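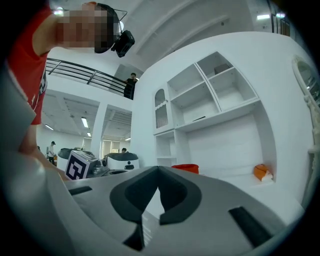 Using built-in cubbies with sloping dividers in a common room

Posted by Ese Osagie, 2023-10-04

I am responsible for the furnishing of a shared lounge on the ground floor of Lenz House. The room has a white built-in shelving unit set into a curved wall. Its open cubbies are staggered, and the dividers in the upper compartments slope. There is also a narrow glass-fronted cabinet with an arched top at one end. The unit must stay as it is under the terms of our lease.

Residents have asked that the unit be put to proper use. At present it holds very little. Books placed in the upper compartments lean and slide, and ordinary storage boxes leave awkward gaps at the sides. The long central shelf measures 926 mm between its ends, and the tallest lower cubby is 39 cm high. I would appreciate advice on what should be kept where, and on whether the white finish can be cleaned with a general household product. Our budget is modest and no fixings may be made to the wall.

Si-woo Wi

The upper compartments should be treated as display space. A sloping divider gives no support to a row of books, and bookends will only move the trouble along. Small, stable items are better suited: a single lidded box, a low bowl, or a short stack of books laid flat with the largest at the bottom. Leave at least one compartment with nothing in it. Staggered shelving looks crowded very quickly, particularly in a pale room where every dark object stands out.

Regarding the central shelf, please allow for the curve. Measure the depth at both ends and in the middle, and buy to the smallest of the three figures. We ordered trays for a similar shelf at the Utik centre in March on the strength of one measurement, and they projected past the front edge at the left end. They had to be returned at our own expense. For a width of 926 mm, trays with a combined width of 904 mm would leave sufficient room for fingers on either side.

The lower cubbies are the correct place for heavier or frequently used items such as board games and blankets. Soft fabric bins adapt to odd angles better than rigid ones. Choose one colour throughout and label each bin on the front. Bins holding up to 9 kg may be lifted out by most adults, but residents should be consulted before that weight is adopted.

As to cleaning, the answer depends on the paint. Test a mild dish soap solution on the underside of a shelf first. Wipe with a damp cloth, then a dry one. Abrasive pads will dull a painted surface and the marks cannot be polished out. The inside corners where a sloping divider meets the shelf collect dust, and a soft, dry paintbrush will reach them.

Otov

Non-slip drawer liner. Cut it to shape with a paper template. It is sold by the roll at most hardware stores and requires no glue.

Imesa

I agree with the first reply except on the glass-fronted cabinet, which it does not address. Should the door have a lock, that cabinet is suitable for the visitors' book, spare keys and similar items. It should not be used for first aid supplies, as these must remain accessible at all times. Kindly confirm whether the shelves inside are adjustable before purchasing anything for it.

Contact the moderators | Copyright Community Help Pages | Back to top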